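4.2 Churn at regional carriers

Skusix lost 596 business accounts in the 12 months to September; Ollen lost 130. Price was the main reason given. Both firms share towers at Trodgate, so coverage is no help as a explanation.

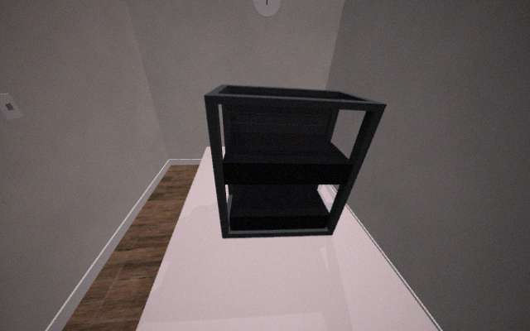 4.3 Head office effects

Lu moved staff into one building — 17 teams, one floor plan. Complaints fell, then rose agian. Billing errors unchanged. No clear link to the move, small sample.
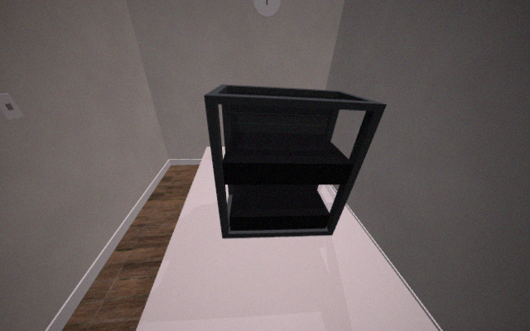
Figure 3. Dark open-frame shelf unit on a long pale surface, rendered.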